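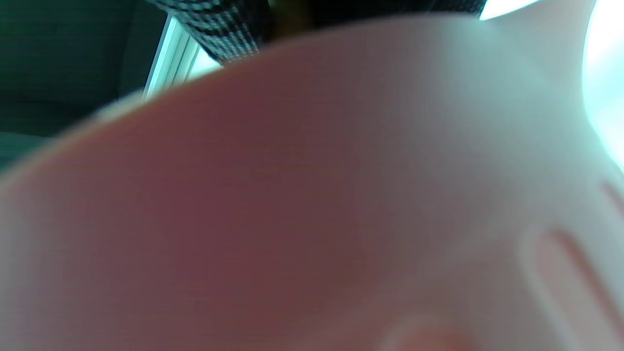 Pink curved edge, close up

Ticket 426
Status: Solved, waiting for confirmation
Opened by: Thérèse Gagnon
Site: Buenaventura parking lot, lower level
Equipment: Plodar dual charging station, Brolter gateway

Good morning,

I am writing about the charging station at our Buenaventura location. Cars can charge on it, but the finished sessions do not arrive in the Dresavel portal. The last session I can see there is from the end of September. On the station screen I can see newer ones, so the station itself is recording them.

I have already done the following:
Restarted the station from the service menu, two times.
Switched the gateway off for ten minutes and on again.
Checked the SIM card. It is seated correctly and the signal light is green.
Logged out of the portal and in again with a different browser.

After the second restart the portal showed the station as "Available" with a current time, so I believe the connection is working at least in one direction. The sessions are still missing. We need them for the October billing of our tenants — they pay by the kilowatt-hour and I cannot send an invoice without the records.

Please tell me also if the data can be lost. I did not want to do a factory reset before asking.

Kind regards,
Thérèse Gagnon 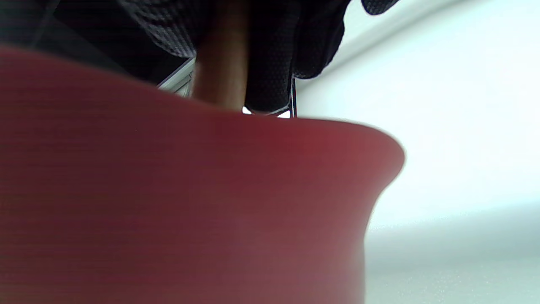
CHARGING > NETWORK AND BILLING DATA

Reply from Dresavel support, 10:40

Hello Thérèse,

Thank you for the clear list. Please do not do the factory reset, it would erase the sessions stored in the station.

Could you open the service menu, go to Storage and send us the two values "Records waiting" and "Records limit"? Please also tell us which firmware is installed.

Reply from Thérèse Gagnon, 11:25

Records waiting: 1,309
Records limit: 1,000
Firmware: 4

I find it strange that the first value is higher than the second. Is this a mistake on the display?

Reply from Dresavel support, 13:05

The display is correct. The limit applies to the upload queue and not to the memory of the station. When the queue is longer than the limit, this firmware stops sending sessions but continues to send the status message. That is the reason you see "Available" in the portal. No record is deleted.

Please try these steps in this order:
1. In the service menu, set Upload mode from Automatic to Manual.
2. Choose Send oldest first and confirm.
3. Wait until Records waiting shows zero. Do not restart during this time.
4. Set Upload mode back to Automatic.

Reply from Thérèse Gagnon, 15:50

I did the steps. At first nothing moved and I got the message "Gateway busy." I then found that the Brolter gateway was set to send its own daily report at the same hour. I stopped the report, tried step 2 again, and the number started to go down. Now it shows zero.

In the portal I can see the sessions until this morning. Two of them have no tenant card number, only a row of zeros. Is this from the upload, or were they started without a card?

Reply from Dresavel support, 16:15

Those two were started from the service menu, so they have no card. You can assign them by hand under Sessions > Edit, or mark them as "not billed."

We will keep the ticket open until you have made the invoices. A firmware update for the queue problem is planned — we will write to you in this ticket when it can be installed.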